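Clothes on the Bed: Questions We Keep Getting

Does clothing left on a quilted cover really ruin it?

Doubtful. I've read the warnings about dye transfer and crushed stitching, and most of them come from people selling covers. A dry shirt lying there for an afternoon does very little. Damp things are another matter - hang those up.

Is it worth folding everything the minute it comes off the line?

If you enjoy it. The Skinitz folding board promises a shirt in 4 seconds, and I've yet to meet one that goes that fast once you count smoothing the sleeves. Big floral prints hide creases pretty well anyway, so I'd start with the plain things.
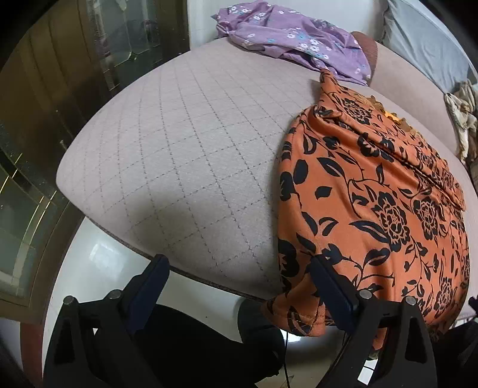 Nandini Alva wrote in to disagree: "Prints hide creases until you put them on. I fold the patterned ones first and leave the plain T-shirts for last, and my pile is gone by bedtime."

Fair enough, though I suspect her pile is smaller than mine.

Do I need a bench or a basket for half-worn clothes?

Try a hook first. A basket fills up and then you have a basket and a bed covered in clothes.

What about spare blankets and extra pillows?

Keep what you sleep with. The rest can go on a closet shelf, and skip the vacuum bags unless you're truly short on space - mine leaked within 17 days.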